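Drawstring Bags: Your Questions, My Answers

I get a lot of the same emails about drawstring bags (I love every one of them!), so I finally put them in one place. I'm Gülizar Ersoy, I sew and I pack for a living, and my house is basically held together with cord.

Why drawstring bags and not boxes?

They flatten! A box takes up the same room full or empty, and my hall closet is tiny. Mine get grabbed by the gathered end, emptied and tossed on the pile, and if one lands in a heap it's no tragedy. I keep a pink one and a beige canvas one on the go most weeks, plus a white mesh basket for anything bright and stripy that won't fold.
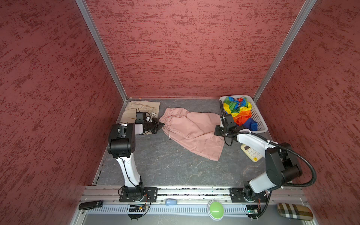
What size should I start with?

Medium. I know, boring answer. My first batch from Briltmont was 6 bags in three sizes and the little ones are still in a drawer with rubber bands in them. A medium bag holds a couple of sweaters or a whole set of crib sheets.

Do I need cord tips?

You don't need them, but I'm very pro tip. Metal ones stop the end from fraying, and they give you something to hang on to when the cord vanishes into the channel. If that happens, clip a safety pin to the end and wiggle it back through. Triin Kairys wrote in to say she uses a hairpin, which I tried, and it's faster!

How do I check the stitching before I buy?

Go straight to the hem. Pinch it between your fingers and pull the cloth gently on either side. You want a raised, doubled line that stays put.

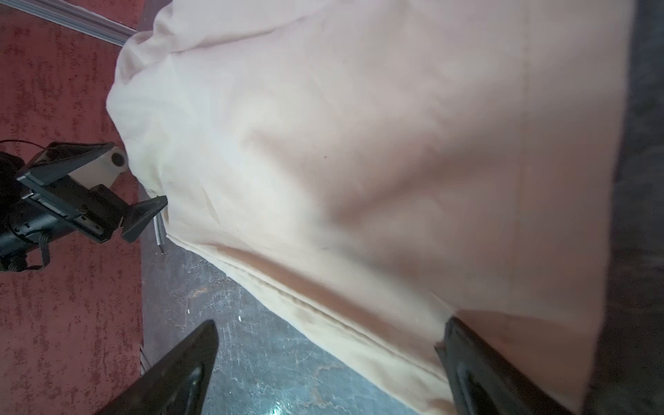

If you can see daylight through the stitches, put it back. Pale cotton is the hardest to judge because the thread blends right in, so take it over to a window and look from an angle.

Can I wash them?

Cotton and canvas, yes, on cool. Pull the cord out to its full length and knot the ends together first. I skip the dryer and hang mine upside down over the tub.

Do you sell yours?

Twice a year, and the next lot goes up in October. I'm making 84 this time, mostly canvas, so write to me if you want a particular color!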